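Presupuesto para célula de desmontaje de equipos de sobremesa: ¿pinza paralela o vacío?
Foro de ayuda > Automatización > Compras y planificación

Leen Khoury
Preparo la solicitud de equipamiento para un taller de recuperación de componentes en Butdale. El lote inicial son 1541 torres de sobremesa, casi todas Dell, retiradas por renovación. La tarea que queremos automatizar primero es la extracción y reinserción de procesadores en zócalo LGA, para comprobarlos antes de la reventa. La apertura de la caja y la retirada del disipador y de la memoria seguirán siendo manuales.

El banco de pruebas ya existe: un brazo, mesa de perfil ranurado y cámara en la muñeca. Lo que tengo que decidir es qué se compra para la célula definitiva. Dispongo de tres ofertas. Trarard propone una pinza eléctrica paralela con dedos intercambiables. Mirnar propone un cabezal de vacío con ventosa pequeña y control de caída de presión. Song ofrece ambas cosas en un cambiador automático, y la diferencia de precio se come la partida de utillaje.

Datos que puedo dar: plazo de entrega de 70 días en el caso de Trarard y de 45 en el de Mirnar. Necesito 4 juegos de dedos o de ventosas de repuesto por norma interna. En el banco trabajamos con pinza paralela, sujetando el Xeon por los dos cantos opuestos, y el acceso al zócalo es el que hay: bancos de memoria a ambos lados y la jaula de discos cerca.

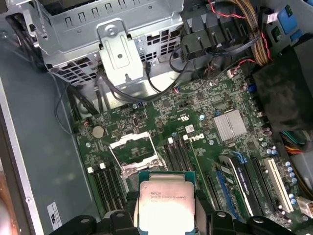
Leen, antes de comparar precios mida la holgura lateral. Es el dato que falta en su consulta y el que decide la compra. Una pinza paralela necesita espacio para el grosor de cada dedo más la carrera de apertura al soltar. Si los dedos son bloques anchos, la apertura puede tocar el marco de retención o las ranuras de memoria, y entonces la oferta barata deja de serlo: habrá que encargar dedos a medida.
– Hye-jin Yeon

Amplío lo anterior, ahora que tengo delante las tres fichas que Leen me ha enviado por mensaje.

Pinza paralela (Trarard). Ventajas: el encapsulado queda centrado entre los dedos, no depende del estado de la tapa metálica y tolera restos de pasta térmica. Inconvenientes: la fuerza lateral sobre el sustrato hay que limitarla, y la ficha da la fuerza mínima del actuador sin indicar la repetibilidad en ese extremo de la escala. Pídala por escrito. Compruebe también si el precio incluye los dedos o solo las bases mecanizables. En la oferta que he leído figuran como «consumible», sin importe.

Vacío (Mirnar). Ventajas: entra en vertical y no ocupa nada a los lados. Inconvenientes: la pasta térmica. En procesadores usados la tapa nunca llega limpia del todo, y la ventosa se contamina. Hay que presupuestar una estación de limpieza o el tiempo del operario que lo haga. Además, la ventosa no fija bien el giro, y en un zócalo LGA un giro pequeño al depositar basta para doblar contactos. Si va por este camino, añada una referencia mecánica intermedia donde recolocar la pieza antes de insertarla.

Cambiador (Song). Solo lo justificaría si la célula va a manipular también tarjetas o módulos de memoria. Para procesadores exclusivamente, es una partida que no se amortiza con ese lote.

Mi recomendación es la pinza paralela con dedos estrechos a medida, y destinar lo que se ahorre frente a Song a dos cosas que suelen quedar fuera de la solicitud: el utillaje de fijación y el control de fuerza en la muñeca. Sobre el utillaje: la torre tumbada en la mesa parece estable por su propio peso, pero cada modelo de chasis apoya de forma distinta. Presupueste topes regulables sobre los perfiles y una placa auxiliar con ranuras para las piezas sueltas. La placa puede salir impresa en 3D y cuesta poco.

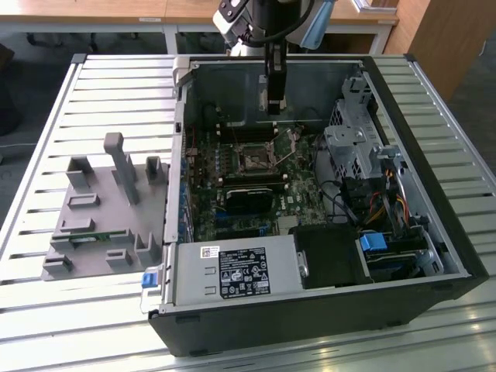 Los topes, en cambio, deben ser metálicos y atornillados. Calcule dos en ángulo por chasis y una brida en el lado opuesto. Si la posición de la caja se repite bien, la cámara de muñeca solo tiene que corregir el residuo, y se puede pasar con una óptica más modesta que la que figura en la oferta de Song.

En cuanto al plazo, no tomaría la diferencia entre Mirnar y Trarard como criterio. El diseño y la fabricación de los topes pueden correr en paralelo con la entrega. Sí pediría a Trarard una unidad en préstamo para validar los dedos.

Leen Khoury
Medida la holgura. Con los dedos actuales entra, pero el margen al abrir es menor del que esperaba en el lado de la memoria. Pediré precio de dedos estrechos y la repetibilidad en fuerza mínima. El control de fuerza lo paso a la partida principal. Queda pendiente el préstamo; Trarard contesta en mayo.

usuario invitado
Yo iría a vacío, es más rápido. La pasta se quita con isopropílico y listo. En nuestro caso era placa nueva, eso sí, no usada.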